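Section 4. Setting up the counting table and recording turnout

This section is for presiding officers and table supervisors using the Tomarier tally kit at a local election. It follows on from Section 3 (Opening the polling room) and assumes the kit has been unpacked and the tablet charged. Revised 7/31/23 by Zubaida Marwat and Dario Galli.

4.1 Before the doors open

1. Check that the number printed on the kit lid matches the number on your station sheet. If they differ, ring the Foka office and wait for an answer before going on.
2. Switch on the tablet and sign in with the station code. The first screen shows the name of the ward and the size of the register.
3. Compare the register figure on the tablet with the one on the paper register. Both must be the same.
4. Set the turnout counter to zero and have a second officer watch you do it. Both of you sign line one of the log.
5. Put the paper log beside the tablet. The paper log is the official record and the tablet is a copy.

Caution: Do not sign in on two tablets with the same station code. The second sign-in locks the first, and entries made in between have to be typed again by hand.

4.2 Laying out the table

Choose the table before the ballot papers are brought in. It must be large enough for one tray per candidate, one tray for doubtful papers and one for spoilt papers, with space left for a supervisor to write. Observers must be able to see the whole top from the public side of the rope. 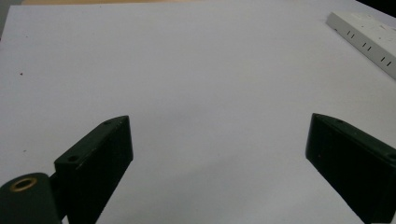 Trays go down in the order in which the candidates appear on the ballot paper, starting from the left as the supervisor sees it. Leave a hand's width between them. A pale, matt surface like the plain white one in the picture is the best choice, as glare from overhead lights makes pencil marks harder to read. If the table you are given is polished or patterned, cover it with the paper roll from the kit and tape down all four corners. White ballot papers on a white cover can be overlooked, so run a flat hand over the whole surface after each batch.

Note: Bags, cups and personal papers stay under the rope line. Only the pencils supplied in the kit may be used at the table. Pens must be handed to the supervisor, who keeps them until the count is closed.

4.3 Recording turnout during the day

Turnout is reported at fixed times, which are printed on the back of the station sheet. The steps are the same each time.

1. At the reporting time, let the voter at the desk finish. Ask the next voter to wait.
2. Read the counter and write the figure in the log.
3. Count the marked names in the paper register since the last report and add them to the earlier total.
4. If the two totals agree, enter the figure on the tablet and press Send.
5. If they do not agree, count the register again. If there is still a difference, send the register total and write the difference in the remarks column.

The tablet works out the percentage by itself. In a ward with a register of 400, a turnout of 300 will show as 75 per cent. Do not type the percentage into the turnout box — the tablet will read it as a number of voters.

Figures sent during the day are provisional. They may be rounded when they are published, and the final figure will usually be higher because late voters are added after the doors close. Officers should not give out percentages to candidates or reporters. Refer them to Ilaria Caruso at the ward office. 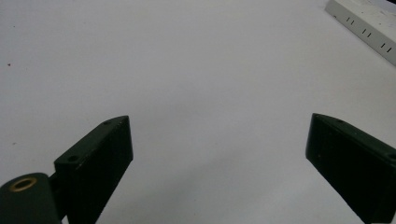 What should I do if the tablet loses its connection at a reporting time?
Write the figure in the paper log as usual and phone it through to the ward office. The tablet stores up to 9 unsent reports and sends them in order when the connection returns.

4.4 Closing the doors

1. Announce the closing time to the queue. Anyone already in the queue may still vote.
2. Place an officer behind the last person in the queue.
3. When the last voter has left, read the counter aloud and enter the closing figure in the log.
4. Seal the slot of the ballot box with a numbered Longo seal and copy the seal number into the log.
5. Press Close Station on the tablet. After this the turnout figure cannot be changed from the polling room.

Caution: Close Station cannot be undone. Complete step 4 first.

If the number of papers in the box later differs from the closing figure, leave the log as it is. Fill in form K, attach it to the log and have it signed by the supervisor and one observer. Stations in Kudetti use the older form, which has the same boxes in a different order.

For replacement seals, paper roll or pencils, contact Vanderleia Bastos before the end of September. The sorting and counting of papers is covered in Section 5.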